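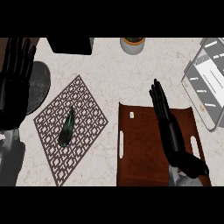

Speaker notes: Setting Up and Maintaining the Dralside Two-Arm Kitchen Cell
Session length: 35 minutes, questions included

Slide 1. Opening
Good afternoon, and thank you for attending. My remarks this afternoon concern a single cell and the routine by which the Ndlovu laboratory keeps it fit for use. The results of the Mideo trials are covered in a separate paper and will not be discussed.

Slide 2. The simulated counter
Every change to the cell is tried first in simulation. The counter is marble, viewed from directly overhead, with one arm entering from the left and one from the right. Both hands are black and humanoid in form. Please note the lattice trivet with the green vegetable on it and, beside it, the wooden tray with its two handle slots. Openings of this kind are useful when checking contact settings, as a fingertip may enter them where a solid surface would stop it.
(Pause. Allow the audience time to look.)

Slide 3. The right arm
The right forearm crosses over the tray. Members of the audience planning a similar cell should check clearance along the whole forearm. In our first layout, we checked the fingers only, and the wrist housing struck a raised rim during a slow test move.

Slide 4. Daily checks
The operator homes both arms, opens and closes each hand fully, and compares the joint readings with the stored values. The overhead view is then checked against the saved reference. Any mismatch is entered in the Evden log before work begins. The full procedure takes 7 minutes.

Slide 5. Finger tendons
Tendon tension is measured after every 50 hours of operation. Over 23 tendons were replaced in the first year, most of them in the left hand. The cause was a worn guide at the base of the thumb. Replacement guides are now kept at the cell, and the hand is recalibrated whenever one is fitted.
(If asked about cost, refer the question to the purchasing office.)

Slide 6. Keeping the model current
When a part is changed on the physical cell, the simulation is updated the same day. A technician signs for both entries. Joint limits, hand geometry and camera height are reviewed together each September.

Slide 7. Questions
Invite questions. The checklist and the log template are available at the registration desk.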